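I've been selling the Mirkelard bench grinder attachment out of my shed in Vundale for a while now, and this page is where I put everything people ask me by email. It's a sharpening jig, basically: it holds a kitchen knife, a chisel or a plane blade at a steady angle against a flat stone, and you do the pushing. No motor, no batteries. If you've ever tried to freehand a chisel and ended up with something shaped like a butter knife (me, many times), you'll get the idea pretty fast.

**Mirkelard sharpening jig, large size**
Item no. 549
Total weight with the base plate: about 7 pounds
Made in Brarnport, finished and checked by me

## What's in the box

You get the base plate, the sliding arm, two clamps (one wide, one narrow), a hex key and a little bag of spare screws. Please don't throw out the bag! It's taped under the lid and I've had to mail out more replacement screws than I care to admit.

Stones are not included. I went back and forth on that, but everybody who writes to me already has a favorite, and shipping a stone costs nearly as much as the stone. The jig takes any flat stone that fits between the end stops, and the stops slide, so most full-size bench stones are fine. Really short pocket stones will rattle unless you put a strip of wood behind them.

## Setting it up

You want a flat, steady surface at a height where your elbows can hang. I use the top of an old cabinet and it's perfect, no fancy workbench needed. Clear some room on it, put down a damp cloth so the base plate doesn't creep, and keep your water and a sponge within reach. I go through a surprising amount of water with the coarse stone, and I'd much rather splash it on from a bottle than run to the sink every two minutes with gray fingers.

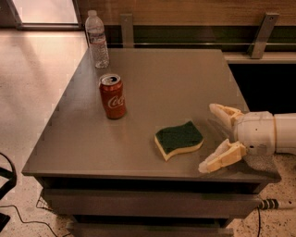
*Page last changed: 2020-01-01*

Set the angle with the knob on the back of the arm. The marks are stamped, so they won't rub off, but they're small and you'll want decent light. For kitchen knives I go fairly low. For chisels I go a bit steeper, and then a hair steeper again for the last few strokes. Write down what you used! I keep a pencil note inside the cabinet door and it saves me so much fiddling the next time around.

Then it's just strokes. Light ones. The biggest mistake I see is people leaning on the arm like they're sawing a log, and all that does is flex the blade and wear a dip in the stone. Let the grit do the work and stop when you feel a burr along the whole edge.

## Which grits?

Two stones will get you a long way. I start on a 700 if the edge is dull but not chipped, then move up to something fine and finish on a bit of old leather. Chipped edges need something coarser first, and a podcast.

## Things people ask

**Does it do scissors?** Sort of. You have to take them apart, and the narrow clamp only grips straight blades. I do mine, but I wouldn't buy it for that.

**Does it do bread knives?** No, sorry.

**Will it fit my old Sýkora stone holder?** Yes, the large size will. You need to take the rubber feet off the holder first. The small jig won't fit, and I'm not planning to change it.

**Does it rust?** The arm can, if you put it away wet. Wipe it down, leave it open overnight and give the rod one drop of oil. Mine has lived in a damp shed and it's doing fine.

**Left-handed?** Yes! Flip the arm over and move the knob to the other side. The hex key in the box fits.

## Who came up with it

The first version was drawn by Ctibor Ďurica, who taught me to sharpen and who still thinks the wide clamp should be wider. We've been arguing over that clamp for years. I widened it a little last May and he says it's better, so I'm leaving it alone now.

## Ordering

Email me with the size you want and where it's going, and I'll write back with the shipping cost. I pack them myself, so give me a few days. If a part breaks, send me a photo of it and I'll get a new one in the mail. Spare clamps and rods are always on the shelf, base plates I have to order from Brarnport.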